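Notes on the Keeping of Stone Floors

November 14, 1999

Readers of these pages will be aware that I have had the care of one building or another for the greater part of my working life, and that the subject of floors has come up more than once. Several letters have arrived since the piece on radiators in April, and most of them ask the same thing, namely how a marble floor ought to be washed. I shall set down my own practice and leave readers to compare it with theirs.

The first point concerns vinegar. It should not be used on marble in any strength. Marble is a soft stone made largely of calcium carbonate, and any acid, including the mild ones found in a kitchen, will eat into the polish and leave a dull mark. The mark is called an etch. It is often mistaken for a stain, and the householder then scrubs at it with something stronger and makes it larger. Lemon juice, wine, tomato and most bathroom descalers will do the same damage. I was taught this at Halliday, where the entrance hall had been mopped with vinegar and water every Friday for longer than anyone employed there could recall. The hall had 1,665 tiles, according to the inventory, and the ones nearest the door had no shine left on them at all.

The second point concerns grit. More harm is done to a stone floor by shoes than by spills. Sand is harder than marble, and each grain carried in from the street is dragged across the surface underfoot. A good mat outside the door and a second one inside will prevent most of it. The mat inside should be long enough that a person walking normally sets both feet on it. At Halliday we put down a runner from the door to the foot of the stairs between the first frost and the end of April, and it was taken out and beaten twice a week. Those who dislike the look of a runner may wish to consider what it costs to have a hall reground.

Dry dusting should be done daily in a busy building and two or three times a week in a private home. A wide cotton dust mop is suitable. It should not be treated with oil, as the oil will go into the stone. Vacuum cleaners may be used if the wheels are soft and the brush bar can be switched off. I have seen a single stone caught in a wheel draw a line the full length of a corridor.

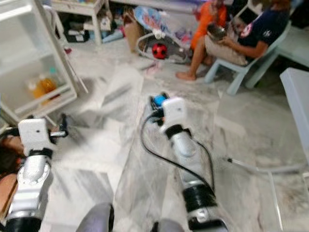
White marble tile with gray veining.

For washing, warm water and a small amount of neutral soap are all that is required. The product I used for many years was Prilov, which came in a plain can and had very little smell. It has become hard to find in this county. Roy Horrocks, who supplied us, now recommends Fosoris, and I have used it since last winter without complaint, although I find it foams more than I would like. Whatever is chosen, the label should state that it is neutral and safe for natural stone. Two buckets should be used, one for the wash and one for the rinse, and the rinse water should be changed as soon as it clouds. Most of the gray film that people write to me about is old soap, left behind by a dirty rinse. It will usually come off after a few washings with clean water alone.

The floor should then be dried with a towel or a clean dry mop. This step is commonly left out. Where the water is hard, as it is here, drops left to dry by themselves will leave a white ring, and the rings build up in the corners and along the baseboards where the mop does not reach well.

A word about grout. White grout will not stay white, and I would advise anyone laying a new floor to choose a light gray. Existing grout may be cleaned with a soft brush and a paste of baking soda and water, rinsed well. Bleach should be kept away from it. A narrow joint is easier to keep than a wide one, and for that reason I have always preferred large tiles set close together, though they call for a very flat bed and a patient tile setter.

Stains are a separate matter and depend upon what was spilled. Oil and grease will darken the stone and may be drawn out with a poultice. I make mine from plain white clay powder mixed with water to the thickness of peanut butter, spread over the spot, covered with plastic wrap and taped down at the edges. It is left for a full day, then uncovered and left to dry before it is lifted with a wooden scraper. A second application is often needed, and occasionally a third. Rust is much more stubborn. Kenneth Strachan wrote to say that he had removed a rust ring left by a plant stand, using a commercial paste from Bandach, but he also reports that the patch is now lighter than the rest and has to be covered with the same plant stand. I would leave rust to a stone restorer.

Etch marks, being damage to the surface, cannot be washed or drawn out. A very light one may be improved with marble polishing powder and a damp felt pad, worked in small circles by hand. Anything that can be felt with a fingernail is beyond home treatment. The restorer who came to Halliday charged us $200 for the worst 3 tiles by the door and told us he could make no promise regarding the color. The result was acceptable.

I am asked about sealers. A penetrating sealer gives a person more time to wipe up a spill. It does not stop etching, whatever may be printed on the bottle. To find out whether a floor needs sealing, place a spoonful of water on it and wait ten minutes. If the stone has darkened, it is time to seal. Wax I do not recommend at all. It yellows, it holds dirt, and it makes the floor slippery, and taking it off again is a miserable job that occupied most of one summer for two of us.

Letters on limestone and slate have been received and will be answered separately. Mr. Horrocks has asked me to mention that he still has a stock of cotton mop heads, sold by the dozen, and that orders should reach him before the holidays.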